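Durkance: a gallery from the disassembly bench

Welcome to the picture page for Durkance, our project on teaching two robot arms to take old desktop computers apart and put parts back into them. People who come to our open afternoons often ask whether there is somewhere they can look at the work at their own pace, and Zineb Bouazza has been gently reminding me since March that I promised to make such a page. I have finally sat down with a large pot of tea and done it. The notes are by me, Bouchra Belhaj, and any rambling in them is mine too.

I will say a little about the method first, for those of you who have come from the Shawky page and know only the paper's abstract, and then go on to the bench itself. If you have read the full paper you can skip ahead quite safely, though I would be pleased if you stayed.

What we set out to do

A memory module is a small, light, slightly bendy thing that has to go into a slot with hardly any room to spare. A person does it by feel. You rest one end in the slot, let the other end come down, wriggle a little and push until the catches close. You probably look away while you do it. For a robot, the looking is the part we have become fairly good at over the years, and the feeling is where things go wrong. The camera says the module is over the slot, the arm pushes, and the module is sitting on top of the catch with a good deal of force going through it.

Our question was a narrow one. Could an arm learn from a modest number of guided tries how a good insertion feels at the wrist, and then use that feeling to correct itself on a computer it had never worked on? We called the learning part Flirnis, after a long afternoon in which every sensible name had already been taken by somebody else. The program that shares the work between the two arms is Jirska, and it is older than the rest of the project by a couple of years, as anyone who has tried to read its settings file will know.

How the tries were gathered

Each guided try began with the computer on the table and the slots empty. One of us would steer the arm by hand through a small control device, slowly, while the system stored the forces at the wrist along with the camera pictures. We kept the bad tries as well as the good ones. Zineb argued for this very early on and I argued against it, and I am happy to put in writing that she was right. A try in which the module catches on the edge and has to be lifted and set down again teaches the arm something that a clean one can't.

By the end we had 1,312 guided tries, gathered over 15 weeks. The two of us did most of the steering, and I can tell you that after an hour of it you begin to dream in very small sideways movements. We learned to swap places often and to keep the biscuits well away from the table.
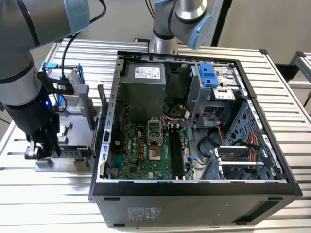 The order of work matters more than I expected when we began. We always do the memory first and leave the processor for later, as the lever on a processor socket asks for quite another sort of movement (a press, a slide outwards and then a long lift) and we did not want the arm muddling the two. Cables are a subject all of their own. They never lie the same way twice, they spring back when you move them, and a cable that has drifted over a slot can spoil a try before it has properly started. In the early days we tidied them by hand before every single try. Later we stopped doing so on purpose, and the results got worse for a while and then a good deal better.

The fixture station deserves a kind word too. Parts are set down there and picked up again, and having a place where the grip can be put right before the arm goes over to the computer saved us a great deal of grief. The first version was too tall and we kept bumping it. The one we use now went through several rounds of filing, packing out with thin strips and filing again, and I have grown rather fond of it.

What we found

For the main test we used six computers that had played no part in the learning, and the arm was given 49 insertions to do on its own. With the camera alone, it seated the module in fewer than half of them. With the feel at the wrist added, it did so in all but six, and in most of those six it stopped by itself when the push felt wrong. I was more pleased by the stopping than by almost anything else. A robot that knows when to leave off is a much nicer thing to work beside, and we have not cracked a board since we switched that part on.

The failures that remain are nearly all of one kind. The module goes in at one end, the catch there closes, and the other end stays a hair too high. To the wrist this feels very much like success. Zineb has an idea that a second, lighter press at each end would settle the matter, and she has been trying it out in the evenings, when the room is quiet and she can have the table to herself. I am less sure, as I think we may simply need to look again with the camera after the push — but I have been wrong before on this project, and she keeps a list.

We also found that it helps to slow down. The arm does better when its last stretch of travel is made at something close to a crawl. I had hoped we could speed it up once the learning was done, and we can for the long reach across the table, where nothing is being touched. In the final few millimetres there is no hurrying it, and a full insertion still takes far longer than it would take you or me.

Things visitors ask

The question we hear most often is why we bother with old office computers. They are easy to come by, for one thing, and there is real use in getting good parts out of them whole so that somebody else can have them. They are also pleasantly awkward. The cases are deep, the edges get in the way of the gripper, and the boards differ just enough from one model to the next to keep us on our toes. A method that worked only on a bare board lying on a clean table would have made a tidier paper and been of very little help to anybody doing repairs.

The second question is whether the arms ever bump into each other. They did, twice, in the first month, both times gently and both times through a mistake of mine in Jirska. Now each arm has to ask for a patch of space before moving into it, and has to give it back when it leaves. It makes for some very polite waiting about, which the younger visitors enjoy enormously.

What comes next

We would like to move on to drive cables next. The connector is small, the cable pulls on it from behind, and the force you need at the end is quite out of keeping with the size of the thing. Zineb has begun gathering guided tries and I have begun complaining about my shoulders. If all goes well there will be a second gallery page, with rather more cables in it.

The guided tries and the settings we used for the main test are shared through the Shawky page, with a short note on how the folders are laid out. If you find something amiss in them, please do write to either of us. Zineb answers more quickly, but I answer at greater length.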